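4.3 Desk clearing with mixed household items

The third task group moves the evaluation from the kitchen counter to the desk. In the counter trials at Brirnthorpe the objects were known in advance and spaced apart. A working desk offers neither condition. Items stand close together, some are fragile, and many have to stay where they are. The policy must decide what to pick up and what to leave alone before it plans a grasp.

We ran 36 trials on the Tovia arm with the two-finger gripper described in Section 3. Each trial gave one instruction in plain text, such as "put the shoebox on the shelf" or "clear the space in front of the monitor." A trial was scored as a success if the named object reached its target and no other object was displaced by more than 2 cm. Operators did not intervene except to stop the arm.

The policy completed 11 trials. Most failures occurred at first contact. Closed cardboard boxes were the hardest class: a shoebox is wider than the gripper opening along two of its axes, so the only stable grasp is on the short dimension or at the finger cutout, and the planner seldom proposed either one. When it did, the lid tended to shift under load. Soft items such as shoes were grasped more often but placed poorly – the final pose was frequently on its side, which we counted as a success only when the instruction did not mention orientation.

Clutter had a separate effect. Leaves and cables were treated as free space by the depth filter, and seven trials were stopped for this reason alone. Retraining on the July set, which adds 3,644 desk episodes recorded in Flomville, removed the cable errors in simulation. We have not yet repeated the hardware trials with the retrained filter.

These results do not support the claim by Georgiou that tabletop tidying is within reach of current general policies. A typical desk layout, with a shoebox standing on edge in front of a monitor and a plant and a sneaker to its right, is given in Figure 5.

Figure 5. Desk layout with the gripper at left.

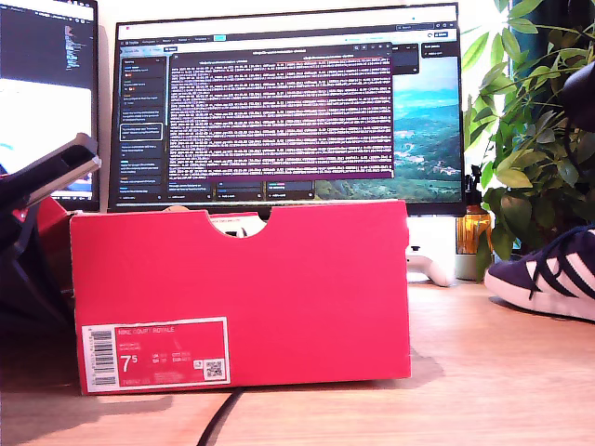 Signe Ragnarsson, in a comment on the preprint, objected that the 2 cm limit is stricter than anything a person clearing a desk would meet, and asked for the success rate with the limit removed.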